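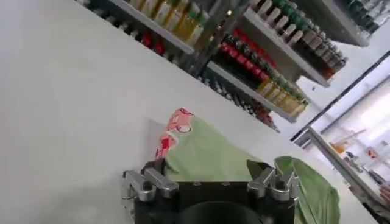 Fig. 4. Green cloth with a printed part, rumpled.

4. Preparing the table and the first steaming

This section is for the Clomance hand steamer with the small tank. If you have the model with the standing pole, please go to section 7, as the filling and the hose are different there.

Please read section 4 to the end one time before you connect the steamer to the wall. The whole first preparation takes 30 minutes, and most of this is waiting.

4.1 Choosing the place

The steamer can be used with a hanger or on a flat table. For shirts and dresses the hanger is easier. For T-shirts, children's clothes, pillowcases and everything that has a print, we advise the table.

1. Choose a table with a hard, smooth surface which can stand heat and moisture. Glass is not suitable. Waxed or oiled wood is also not suitable, the steam will leave white marks on it and they are difficult to remove.

2. Check that the table stands firm. Push it lightly on each corner. If it moves, put something flat under the short leg.

3. Place the table so that the cord reaches the wall outlet without being pulled tight. Do not lead the cord across a door opening.

4. Wipe the surface with a soft cloth and let it dry. Small crumbs and sand are pressed into the fabric and you will only see them afterwards, on the good side.

5. Spread the steaming mat that came in the box, with the silver side down. The mat must lie fully on the table, no edge may hang over.

Note: The mat has a smell when it is new. Leave it open in the room for one night and the smell will go away.

CAUTION: Do not steam on a bed, a sofa or a carpet. Steam goes through the fabric and comes back to your hand from below.

4.2 Filling the tank

The tank holds 200 ml. There is a line on the inside wall marked MAX, and the water must stay under this line also when you tilt the steamer.

1. Make sure the plug is out of the wall.

2. Press the two gray buttons on the sides of the tank and pull the tank down. It can be stiff the first few times.

3. Open the rubber cap and fill with cold tap water. If your water is hard, use half tap water and half distilled water. Do not use only distilled water in this model, because the level sensor needs some minerals to work.

4. Close the cap. Press it with your thumb until it is level with the plastic around it.

5. Turn the tank upside down over the sink and wait a few seconds. If drops come out, the cap is not closed well.

6. Push the tank back until you hear a click.

CAUTION: Never put perfume, vinegar, starch or fabric softener into the tank. Damage from such liquids is not covered by the guarantee. We receive many steamers in our Drindbridge workshop with this problem, and the heating plate cannot be repaired, only exchanged.

4.3 First heating

1. Connect the plug and put the steamer on its heel, with the plate standing upright. Do not lay it on the plate.

2. Turn the wheel to position 2. The lamp blinks while the steamer is heating and stays on when it is ready.

3. Hold the steamer over the sink and press the trigger until the tank is empty. With the first tank some white dust can come out together with the water drops. It comes from the production and is harmless, but it should not go on your clothes.

4. Unplug, wait until the plate is cool, and fill with another 200 ml. Now you can start with a real garment.
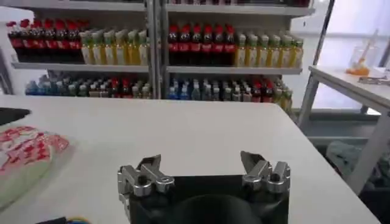
If you work at a table that is used also for other things, agree in the family at which hours the steamer will be out. In our test home Leidy Sotelo kept it to the evening after eight o'clock, when the small children were in bed, and left the steamer in the kitchen sink to cool. You may find another rule. The important thing is that a hot steamer is never left standing alone, even for the time of a phone call.

4.4 Laying the garment

A good result comes mostly from how the garment is laid, and less from the amount of steam. Please take time for this.

1. Look at the care label. If you see the iron symbol with a cross through it, test the steam first on the inside of a hem.

2. Turn garments with a print inside out. This is valid for all prints, also for those which feel thin and soft.

3. Shake the garment strongly two or three times and lay it on the mat.

4. Start from the seams. Take the side seam at both ends and pull it gently until it is straight. Then do the other side seam, then the shoulders.

5. Smooth the middle with the flat hand, from the center to the outside. Do not pull the fabric in the diagonal direction. Knitted cotton will follow your hand and keep the wrong shape.

6. Put the sleeves to the side so that there is only one layer on top of the other. A fold which is left under the plate becomes a sharp line, and it takes more steam to remove it than the first wrinkles.

Note: For loose and thin fabrics you can put a small weight on the far edge. Marta Levchenko, who tested the mat for us, used a clean jar filled with rice.

4.5 Steaming

1. Hold the plate a finger's width above the fabric and press the trigger. Move slowly, in one direction.

2. When the fabric has become soft, release the trigger and touch the fabric lightly with the plate. Do not press. The weight of the steamer is enough.

3. On the back side of a print, keep the distance all the time and do not touch with the plate.

4. Lift the steamer and smooth with your free hand only after the steam has gone. If the fabric feels too warm for your hand, wait.

5. Turn the garment over and repeat. If the other side is the one with the print, put the pressing cloth between.

6. Let the garment lie or hang for 16 minutes before you fold it or put it in the closet.

CAUTION: The steam is invisible in the first part after the nozzle. The white cloud begins further away. Keep your free hand behind the steamer, never in front.

4.6 Prints, patches and glued decorations

We receive more questions about this than about all the other parts of the manual, so it has its own chapter.

Prints which are part of the fabric – you cannot feel them with the finger – can be treated like normal cotton.

Prints which lie on top of the fabric, and feel like rubber or thin plastic, must never touch the plate. If a print has already become sticky, stop and let it cool completely. Do not try to lift it from the mat while it is warm. When it is cool, lay baking paper on it and leave the garment flat until the next day.

Sewn patches can be steamed from the back side. If the patch has become smaller than the fabric around it after washing, you will see small waves along the stitching. Steam makes these waves softer but cannot remove them fully.

Glued patches can become loose at the corners. Press the corner down with a spoon while it is still warm from the steam, and hold it until it has cooled.

Glitter, sequins and foil: please do not steam. We know that some users do it with good luck, but we cannot promise anything.

4.7 After use

1. Turn the wheel to 0 and pull the plug. Hold the plug, not the cord.

2. Stand the steamer on its heel and let it cool for one hour.

3. Empty the tank. Do not keep water in it overnight.

4. Wipe the plate with a damp cloth when it is fully cool. For brown spots use the cleaning stick (Gruber, sold separately) on position 1.

5. Hang the mat over a chair until it is dry on both sides, then roll it. Do not fold it, the silver layer breaks along the fold.

6. Wind the cord loosely, with a loop as wide as your hand – a tight cord breaks inside at the point where it comes out from the handle.

4.8 If something is not right

The steamer spits drops of water: The plate was not hot enough. Wait until the lamp stays on. If it still spits, the tank is filled over the MAX line.

No steam comes, but the pump makes a noise: There is air in the tube. Keep the trigger pressed and tilt the steamer forward a little.

No steam and no noise: Take out the tank and put it in again until it clicks.

The fabric is wet after steaming: You stay too long in one place, or the mat is still wet from the last time.

White marks on dark clothes: Clean the steamer according to section 6.

The lamp blinks quickly and does not stop: Unplug the steamer and contact the service. Please do not open the housing.

Spare mats, caps and pressing cloths can be ordered from Sullis with the part numbers in section 9. For questions about repairs, please write to Maksym Boiko at the Drindbridge workshop and add a photo of the label under the heel. The workshop is closed in July, and letters which come in this time are answered in the order they arrived.

Continue with section 5, Steaming on a hanger.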